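Stollier Chapel and Grirnuvstead Church to Become One Congregation

10 May 2019

Members of Stollier Chapel and Grirnuvstead Church have voted to unite as a single congregation. The new body will be known as Wamis Valley Church and will hold its first service together in December.

The votes were taken at separate meetings of the two memberships. At Stollier, 248 members voted in favour and 58 against. At Grirnuvstead the motion was carried on a show of hands with no votes against. Both meetings had been adjourned once to allow further questions about buildings and the terms of the trust deed.

The two congregations have a shared beginning. Stollier Chapel was opened in 1833 by families who had been meeting in a barn on the Nedeljković farm, on the north bank of the Wamis. Grirnuvstead was founded eleven years later, when members living south of the river asked for a place of worship they could reach when the ford was under water. For a time one minister served both, preaching at Stollier in the morning and Grirnuvstead in the evening. They separated in 1871 after a disagreement over pew rents, which Stollier kept and Grirnuvstead did away with.

Relations in later years were friendly. The Sunday schools held a joint outing each summer up to 1939, and again from 1947. Since the retirement of the last full-time minister at Grirnuvstead, the Reverend Vlasta Mujić has led worship in both places, with lay preachers taking the services she could not reach.

Ms Mujić will be minister of the united congregation.

"I have been driving between these two churches for six years, often with the same sermon on the passenger seat," she said. "People have been coming to each other's funerals, harvest suppers and Bible studies for a good while. The vote puts that on a proper footing. I know there are some who would have preferred to carry on as we were, and I have been to see most of them. They are still part of this church and I hope they will stay."

Sunday morning worship will be held at Stollier, the larger of the two buildings, at 10.30. Grirnuvstead will be kept open for a midweek service and for an evening service on the first Sunday of the month. Weddings and funerals can be held in either building. No decision has been made about the long-term future of the Grirnuvstead building, and the terms of union say that none will be made for at least three years.

The burial ground at Grirnuvstead is not affected. Existing rights to plots will be honoured by the new congregation, and families do not need to do anything to keep them. The war memorial tablet in the porch will stay where it is.

Each church has its own elders at present - seven at Stollier and five at Grirnuvstead. All twelve will serve until the first annual meeting of the united congregation, when a new body of nine will be elected. At least three of the nine must be people who were members at Grirnuvstead on the date of the union. That rule will lapse after two elections.

Jairo Inga, senior elder at Stollier, chaired the joint talks, which lasted a little over two years.

"The money was the easy part," Mr Inga said. "We spent far longer on the hymn book and on what time to start in the morning. Grirnuvstead has always begun at eleven and Stollier at ten, so half past ten suits everyone equally badly. We also had to go back to the deeds of 1833, which take some reading, and get advice on what the founders' wording would let us do."

The Stollier organ will be used for Sunday worship. The harmonium at Grirnuvstead, bought by public subscription, will remain in that building. The two choirs have already sung together on several occasions and will rehearse as one from the autumn, alternating between the two schoolrooms.

The records of both churches will be brought together for the first time. They include minute books, baptismal registers, Sunday school attendance rolls and a run of letters from the years before the 1871 separation. A list drawn up last winter runs to 1,783 items, of which 833 come from Grirnuvstead. The oldest is a subscription list for the building of Stollier Chapel, with the sums promised by each household. The records will be kept in the former vestry at Stollier and may be consulted by appointment. Anyone who has papers or photographs belonging to either church is asked to get in touch with the church office, particularly if they relate to the Grirnuvstead Sunday school between the wars, where there is a gap in the registers.

Regular activities will carry on over the summer with few changes. The toddler group and the Thursday lunch club stay at Stollier, and the sewing circle and the men's breakfast stay at Grirnuvstead. The two monthly newsletters will be replaced by one, and people who now receive either by post will be sent the new one unless they ask not to be.

The service of union will be held at Stollier Chapel in December. Former members and ministers of both churches are invited, and former ministers who wish to take part should write to Ms Mujić by the end of September. Tea will be served afterwards in the Stollier schoolroom. Parking at the chapel is limited, and a minibus will run from Grirnuvstead before the service and return after tea.

Copies of the terms of union can be had from the church office at Stollier, or picked up from the table in the porch at Grirnuvstead.

Enquiries: The Church Office, Stollier Chapel, Stollier. The office is open on weekday mornings.

ENDS
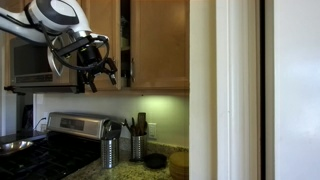
Kitchen cupboards and microwave.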